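Chess cell in the sim — Stall Fault FAQ

Shares 80 | Comments 2

Wayne Kershaw keeps this page. Loïc Bouvier fixes the parts Wayne gets wrong.

What is the fault?
Arm goes over the board, opens up, never picks. Job stops, log says 732. No crash, no warning before it. First seen in January on the Jonisum build.

Is it the gripper?
No. Shobha Acharya swapped the gripper model for the Femholm one, same stall. Fingers open and close fine when you jog them by hand.

So what is it?
Board pose. The planner reads the board as square to the table. Board is turned, so the grasp target lands between squares and the planner gives up. Took us far too long — we were all staring at the force settings.

Why does it only fail sometimes?
Small turns get through. Bigger ones dont. Lorne Gill is still looking for where it flips.

Can I just raise the force limit?
Please don't. Somebody set it to 70 and the next run shoved a piece into the board. Leave it at the default.

Does this matter if it's only a sim?
Yes. Same planner goes on the real arm at Worden. A bad target there means fingers into the table.

What should I look at before I report it?
Pause the run and save your views before you reset. Check where the board sits, wether the fingers are open, and that nothing is held.
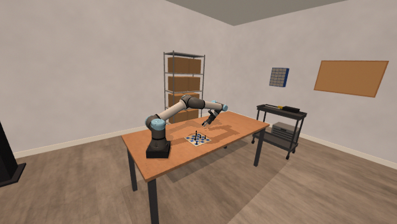

Second view, looking over the fingers at the board:

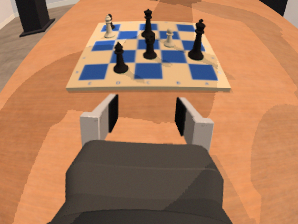
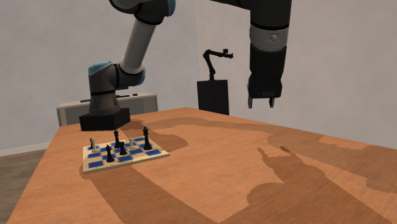

How do I clear it?
1. Stop the job. Don't hit resume, it will retry the same bad target.
2. Back the arm off straight up.
3. Reload the board pose from the scene file — not from the cache.
4. Run one pick at low speed, then the full job.

Still stalls after that?
Send the log and the scene file to Aisyah Lumbantobing. Both please, the log alone is no use.

Is there a fix coming?
In test on the Jõgi branch. No date yet.

Last edit 2024-03-29 | Contact the sim desk | Back to top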